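The Halton bench, part two

I promised an update on the Halton bench when I'd got it behaving, and it's now August 2025 and it is mostly behaving, so I'm going to write this before it changes its mind.

If you missed the first part, Halton is what we call one of our workstations at Apaza. It's a wooden tabletop in a black metal frame, with arms reaching in over it and a small camera at the gripper. It got the name because the first lot of parts turned up in a crate with HALTON sprayed down one side, and then somebody made a label for the power switch and that was that. I look after it. I don't write the clever software and I'd be no use to you if you asked me about it, but if a bolt's loose or a cable's dying, that's mine.

The trouble this summer was the gripper missing things by a few millimetres. It didn't miss every time, which would have been lovely. It would have a perfect morning and then after lunch it would start closing just to the left of whatever it was meant to be picking up. Squashing the corner of a box, nudging a pen along the table, that sort of thing. Everybody had a theory. Mine was that the table was moving, and I spent most of a week on it.

To be fair to me, the table WAS moving. The top sits inside the frame and is held down with clamps, and when I leaned on one corner I could feel it give. I took all the clamps off, cleaned the sawdust and old tape out of the channel, put them back and did them up a bit at a time, going corner to corner like you would with a car wheel. There are 28 bolts in the frame altogether if you include the feet, and I went round the lot. Some had never been properly tight. I had a cup of tea, ran it again and it missed the very first pick.

So then I went up the arm, joint by joint. I'd recommend doing this with the power off and the brakes released if your arm lets you, and with a second person holding it so it doesn't drop on your head. Yevdokiia Hnatiuk held ours. She used to do stage lighting and has a much better feel than I do for when something heavy is about to go somewhere. You hold one link still and wiggle the next one and see what you get. Shoulder, fine. Elbow, fine. At the wrist there was the tiniest click, so small that I thought it was my own thumb, and Yevdokiia said no, that's real, do it again.

It was the plate the gripper bolts on to. Four screws, and two of them I could turn with my fingers! They're little ones, hidden under a bend of cable, and I'd checked the big ones on the other side every single week and felt very pleased with myself about it. I took them out, wiped the threads, put a dab of threadlocker on each and did them up with the small torque driver instead of by feel. Then I left it overnight to cure, as the bottle tells you to, and which I have never before had the patience to do.

The camera had to be sorted after that. It's mounted at the gripper, so if the gripper's been sitting slightly crooked for goodness knows how long, everything the camera thinks it knows about where the fingers are is slightly crooked too. The bracket came off, the bracket went back on, and I chased the angle for an age. What I want is both fingers in view along the bottom with the gap somewhere sensible between them, and enough table beyond to see what you're going for. If you tip it up too far you get a lovely view of the room and no idea what's in your grip. Tip it down and it's all fingers.

We've had all sorts on the tables while this was going on, by the way. People bring things in from home. The rule is nothing wet, nothing alive and nothing you'd be sad about.

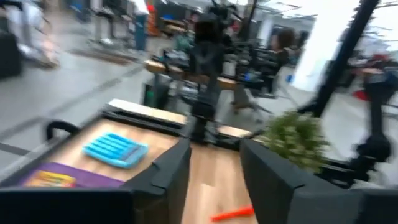
Wrist camera, both times.
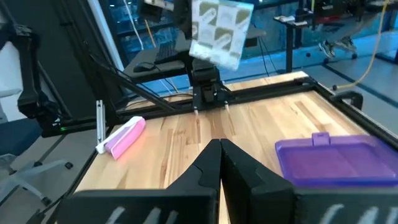 With the bracket settled I could do the calibration, which I used to dread and now quite like. You show the camera a printed pattern from lots of different positions and the software works out where the camera must be. The bit that catches people is that the pattern has to be flat. We had been using a sheet of paper stuck down with tape, and it had a curl at one corner that you could only see if you got your eye right down level with it. I've glued a new print to a stiff board and it lives in a drawer in a folder, and I get quite fierce if I find it out on a desk with a mug on it.

The whole calibration takes 22 minutes if you don't rush. I know that because I rushed it and had to do it again, and then timed the second go out of spite. The main thing is to vary the tilt. I'd been moving the pattern about nicely from side to side, near and far, but always more or less facing the camera, and the numbers came out looking respectable and were rubbish. Once I started tipping it about at silly angles they settled down.

Then fingertips. Ours came from a little firm called Gultis, and they make the soft pads as well, which slide on over the end and are held by a tiny lip. They wear out. It isn't dramatic, they just go shiny, and then things begin to slip as they're lifted and everyone blames the software people. I'd been swapping them when they looked bad. I'm now swapping them on a schedule, and I write the date inside the lid of the box the spares come in. Change both sides together, even if one looks fine. A new pad is a hair thicker than an old one and the gripper ends up closing off-centre, and I had really had enough of off-centre by then.

A word about cables, and I'll keep it short as I could go on all night. The one to the wrist camera has to bend every time the arm moves, so it needs slack, but a big floppy loop will find something to catch on. It will find the one thing. I had it snag on the end of a cable tie that I had trimmed myself, badly, leaving a sharp little spike sticking out. Now I use the hook-and-loop straps anywhere near a joint, and I move the arm slowly by hand to every extreme I can think of and watch the cable the whole way. Both directions. It'll be fine going left and then wrap itself round the elbow going right.

I also put a strain relief at the plug end. This was a printed part, my own design, and the first version snapped when I fitted it. The second version snapped a day later. The third is ugly and twice as thick and has been on there six weeks.

After all of that I set it going on a very dull test, picking up a wooden block, putting it down, picking it up again, 200 times. I meant to go and do something useful in the meantime. I did not, I sat there and watched it like it was the penalty shoot-out. It dropped one, quite early on, and I was ready to go home and take up gardening, but then it went through all the rest without a murmur. I had a look at the one it dropped and I think the block had been put down right on the edge of a join in the test mat and tipped a bit. I've taken the mat away. I'm not counting it.

The weekly check, for those who asked (two of you, hello), now goes like this. Gripper plate screws first, ALL four, with the driver. Wiggle the wrist. Look at the pads. Wipe the camera lens with a proper lens cloth and not the hem of your shirt. Run a finger along the cable and feel for flat spots. Push down on each corner of the table. Then home the arm and see that it comes back to the little scribed line on the base, and if it doesn't, stop there and find out why before you do anything else. I've written it on a card and tied it to the frame with string. Yevdokiia says it looks like a luggage label.

I still haven't worked out the noise. There's a faint chirp from one arm, only when it's reaching a long way out, only sometimes. It isn't the bearing, I've had a screwdriver handle to my ear against the housing and the bearing's smooth. It might be the cover rubbing where it's been off and on so many times. I've put a strip of felt tape in there and it's quieter, or I've got used to it.

Next job is the arm on the other side, which has had none of this attention and is due all of it. I've got the new screws and the threadlocker, and I've booked the bench out for the first week of September so there's no one wanting to use it while it's in bits. Before then I'm off to my sister's in Flimcombe, where I have been told I'm looking at her tumble dryer. If anyone knows a good trick for getting a stripped hex screw out of aluminium without making it worse, please leave it in the comments, I've already found one on that side and it's right at the back.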